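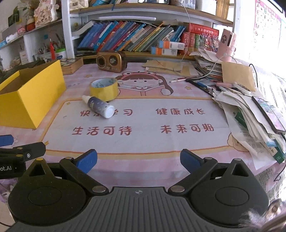

Tape, bottle and box on the desk tablecloth, ready for a round of tidying.

Review: the Rima hand-held demonstration kit, and the method that comes with it
by Nneka Adeyemi
August 10, 2026

I have wanted to write this one up for ages, and I kept putting it off because every time I sat down I'd think of one more thing to try (my family can tell you how many dinners went cold over this). Rima is a kit for teaching a robot arm by doing the job yourself with a gripper in your hand. You squeeze, you pick things up, you put them down, and the wrist camera records it all. Later the recordings train a policy that runs on a real arm with the same fingers. The idea isn't new, and plenty of labs have their own version, but this is the first one I've used where the write-up of the method is as good as the hardware.

The part I most wanted to test was their claim about clutter. The Rima paper argues that you should record at real desks and leave everything on them, the bookshelf behind, the cables, the messy pile of notebooks, because a policy trained on bare tables falls apart the moment it meets a patterned cloth. I am a tidy person and this went against all my instincts! But I did as I was told. My task was simple enough: pick up the roll of tape and put it in the open cardboard box, then do the same with the little squeeze bottle.

I recorded 200 demonstrations on cluttered desks, and then the same number on a plain gray table for comparison. It took me 3 weeks of evenings. On our Allar arm, at a desk it had never been shown, the clutter-trained policy got the tape into the box far more often than the plain-table one, which kept reaching for printed pictures on the tablecloth. I laughed out loud the first time it tried to pinch a cartoon star. The bottle was harder for both. It rolls if you touch it off center, and I suspect I was clumsy with it in my own recordings too, so please don't blame the robot for that.

Now, the tool itself. The blue rubber pads are lovely. They hold a curved thing like a tape roll without my having to squeeze hard, and my hand was less tired than I expected after a long evening. The jaws move smoothly and the screws at the joints haven't worked loose on me yet. It is a bit front-heavy, though, and if you have small hands like mine you'll want to rest your elbow somewhere between takes.

My real grumble is with the Golob software that sorts the recordings. It throws out any clip where it loses track of the gripper's position, fair enough, but it doesn't tell you until the whole batch has been processed. I lost a full evening to a bright window that way. Pull the curtain, or record with your back to it, and check a small batch first.

At $900 it's less than I paid for the older Rallov set, and that one came with no method notes at all, only a leaflet. If you already have an arm and some patience, I'd say go for it. For two-handed work I'd hold off a little while, as the pairing between left and right grippers still drifts and a fix is promised for September. I'll add a note here once I've tried it, probably with the bottle again, as I am not done with that bottle.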